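Zidine 双腕卓上作業向け 動作計画・知覚ソフトウェア

製品トップ|機能|動作環境|ライセンス|ダウンロード|お問い合わせ

製品概要

Zidineは、2台のアームが同じ卓上で作業するセル向けの制御ソフトウェアです。手首カメラの映像から物体の位置と姿勢を推定し、両腕の軌道をまとめて計画し、コントローラへ送るところまでを1つのパッケージで扱います。

片腕用の計画ソフトを2つ並べて動かす構成では、互いの腕を静的な障害物として登録することが多く、待ち時間が長くなりがちです。Zidineでは両腕の関節を1つの計画問題として解き、共有領域への進入順序も計画の中で決めます。進入順序を手動で固定することもできます。

主な機能

手首カメラによる知覚(Wovgateモジュール)

Wovgateは手首またはグリッパに取り付けた小型カメラの映像を入力とする知覚モジュールです。物体の輪郭抽出、姿勢推定、把持候補の生成を行います。指先が常に画面に入ることを前提に設計しており、自分のグリッパに相当する領域はハンドの形状データと開度から計算し、物体候補から除外します。

相手側の腕も同様に処理します。両腕の関節角は共有メモリ上で同期しているため、手首カメラに写り込んだ相手の腕やケーブルを物体と誤認した場合は、シーンエディタのログに除外理由とともに記録されます。ケーブルは形状が一定しないので、除外領域の余白を腕の本体より広く設定してください。初期値は設定ファイルの cable_margin で変更できます。

登録できる物体モデルは1プロジェクトあたり2,000点までです。3Dモデルがない物体は、箱、円柱、椀形、皿形のいずれかの基本形状で近似登録できます。

卓上には食器とブロックのように大きさも高さも違う物が混在することがあります。カップに調理器具が差してある場合、Wovgateは容器と中の物を別の物体として扱い、親子関係を付けて計画側に渡します。容器を動かす計画では、はみ出した柄の部分も干渉判定に含まれます。 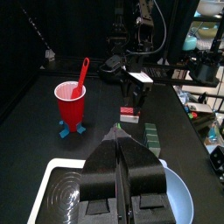

双腕動作計画(Grilterプランナ)

Grilterは両腕の軌道を同時に計算するプランナです。始点と終点のほか、途中で守る条件を指定できます。

・手先の姿勢保持(皿や椀を水平のまま運ぶ場合など)
・共有領域への進入順序
・両腕間の最小距離
・関節ごとの速度および加速度の上限
・カメラの視野に対象物を入れ続ける拘束

視野拘束は、一方の腕が把持に入り、もう一方の腕が手首カメラで対象を見ている場合に使います。拘束を強くすると解が見つかりにくくなるので、まず「推奨」で試し、必要な区間だけ「必須」に切り替えてください。

計画に失敗した場合は、原因となった拘束と、そのときの両腕の姿勢がビューアに表示されます。失敗した計画は最大3,000件まで保存され、条件を変えて再計算できます。上限を超えると古いものから削除されます。

シーンエディタ

推定結果と登録モデルを重ねて表示し、手作業で修正するための画面です。物体の追加、削除、固定、立ち入り禁止領域の設定ができます。卓の外にある棚やカメラの支柱、フレームの柱は「固定物」として一度登録すれば、以後のプロジェクトで使い回せます。

重なって見えにくい物体には、推定の信頼度が低いことを示す印が付きます。印の付いた物体は把持対象に自動では選ばれません。別の視点から撮り直すか、画面上で位置を確定してから計画を実行してください。

実行モニタ

計画値と実測値の差を関節ごとに記録します。しきい値を超えると両腕を同時に減速停止させます。片腕だけを停止させる設定も可能ですが、共有領域内では無効になります。

本機能は安全機能の代わりにはなりません。非常停止回路や安全柵などは、設備側で別途用意してください。

導入の流れ

1. ロボット定義ファイルと使用するハンドの形状データを読み込む
2. 左右の手首カメラを校正する(校正板はライセンスに付属)
3. 固定物をシーンエディタに登録する
4. 対象物のモデルまたは基本形状を登録する
5. シミュレーションで計画を確認する
6. 低速モードで実機を動かし、しきい値を調整する

校正は両腕を同じ校正板に向けて行います。カメラを付け直したときやハンドを交換したときは、手順2からやり直してください。

動作環境

OS:Linux(64ビット)。リアルタイムカーネルを推奨
メモリ:32GB以上
GPU:Wovgateを使用する場合に必要
カメラ:USB 3.0接続、グローバルシャッター方式を推奨
開発言語:PythonおよびC++
対応アーム:6軸または7軸。対応機種一覧はダウンロードページに掲載

ライセンス

・評価版:全機能を利用可能。期間制限あり、実機接続は低速モードのみ
・標準版:1セル(アーム2台)、シミュレーション用端末3台まで
・拡張版:9セルまで。失敗計画の共有サーバ機能を含む

標準版から拡張版への切り替えでは、プロジェクトファイルをそのまま引き継げます。教育機関向けの価格は個別にお見積りします。

最新版の変更点

・Wovgate:椀形の近似登録で縁の厚みを指定できるようにしました
・Wovgate:光沢のある指先の反射を物体の輪郭として拾う不具合を修正しました
・Grilter:視野拘束を区間ごとに設定できるようにしました
・シーンエディタ:固定物の一括書き出しに対応しました
・実行モニタ:ログの時刻が左右の腕でずれることがある不具合を修正しました

既知の問題

半透明の袋や透明な容器は姿勢推定が安定しません。立ち入り禁止領域で囲むか、基本形状で位置を固定して使用してください。次の版で推定方法を見直す予定です。

お問い合わせ

開発・販売:Okafor
製品担当:Rosalie Rainer
技術的なご質問には、ロボットの機種名、ハンドの型番、Zidineのバージョン、実行モニタのログを添えてください。オンラインでの操作説明は毎週火曜日に行っています。お申し込みはお問い合わせフォームから受け付けています。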